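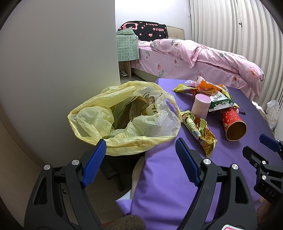 Snack packaging on the purple table, with the yellow bag open on the left.

Home | News | Sorting | Collections | Archive | Contact

Snack packaging in the bedroom: what goes where

23 July 2018
Kári Kragh, household sorting notes

Most of the guidance we print deals with kitchen waste. The kitchen has a sink, a bin with a lid and, in most apartments, a second container for paper. Bedrooms have none of these, and the packaging that collects there tends to go out in one bag with everything else. This item covers the bedside table: wrappers, paper tubes, small tubs with lids, and the bags used to carry them out.

The rules below apply to all buildings on the Pandon and Brerkau routes. Residents on the Kasprzak route have a separate paper pickup and should read the note at the end.

Wrappers

A snack wrapper that looks like plain plastic is often a laminate of plastic film and a thin metal layer. The two can't be separated at our transfer station, so laminates go in general waste. The usual check is to crush the wrapper in one hand and let go. Film that stays crushed is normally laminate. Film that opens out again is normally single plastic and can go in the plastics bag, provided the inside has been shaken clean. The printing is no guide. Bright green, orange and yellow wrappers occur in both groups, with or without a cartoon animal on the front.

Do not push wrappers inside one another. The optical sorter reads the outer layer only, and a laminate hidden in a plain film bag will pass through as plastic. Flatten long wrappers and lay them in singly. In the last sample of mixed plastics, 3029 pieces were pulled off the belt by hand, and nested wrappers were the largest group.

Tubes

Paper tubes are the item we get the most mail about. A red tube such as the one on the table, brown on the inside, should be checked at both ends before it goes anywhere. Some tubes have a metal base crimped to the wall, some have a paper disk, and some have a foil seal left around the rim. A tube with paper at both ends, or open at both ends, goes in paper. A tube with a metal base goes in general waste unless the base can be cut away with household scissors — please don't use a knife for this. Tear off any foil seal first. If the inner wall is shiny and will not tear cleanly, treat the tube as a laminate.

Crush tubes flat. An uncrushed tube rolls on the belt and ends up in the wrong lane.

Small containers with lids

Take the lid off. Lid and body are frequently two different plastics even when the colors nearly match, as with pink on pink. Both parts can go in the plastics bag, but they have to go in separately. Containers under 2 inches in any direction drop through the screen and should go in general waste whatever they are made of. Containers that still have something in them should be emptied into the food bin, wiped with a dry tissue and then sorted. Rinsing is not required for dry contents.

Paper bags

A brown paper bag can be recycled with printing on it. Grease is the limit. If the paper has gone see-through in a patch larger than a hand, tear the patch out and recycle the rest. Paper bags must not be left inside a plastic carrier, which is the second most common error on our list. The crew can't open bags on the truck, and paper tied up in plastic is sent with the plastic.

The collecting bag

An open plastic bag next to the table is a reasonable way to clear it, with the rim folded outward so that it stays open while it is being filled. Use one bag for each stream if there is floor space. If there is room for only one, put everything in it, carry it to the kitchen and sort it there on a flat surface. The thin translucent bags split when overfilled, so tie them at two-thirds. Carrier bags may be reused for plastics and general waste but not for paper.

Cloth-covered tables

Crumbs sit in the weave of a tablecloth and travel with the packaging when the cloth is bundled up. Clear the packaging first, then lift the cloth by its corners and shake it outdoors or over the bathtub. A lint roller will take up what is left. Keep the cloth away from the bed while doing this, particularly where the table stands close to the bedding.

Kasprzak route

Paper is picked up separately until the end of December. Flattened tubes and clean paper bags can be stacked loose in the gray crate, up to 10 inches deep. Crates filled above the rim will be left behind.

The Fotance sorting chart has been reprinted with a new row for tubes, row 13. Older copies list them under cardboard and should be thrown out (paper stream). Copies are in the lobby rack of each building.

Corrections to this item should be sent to Kári Kragh through the contact page.

13 shares | 2 comments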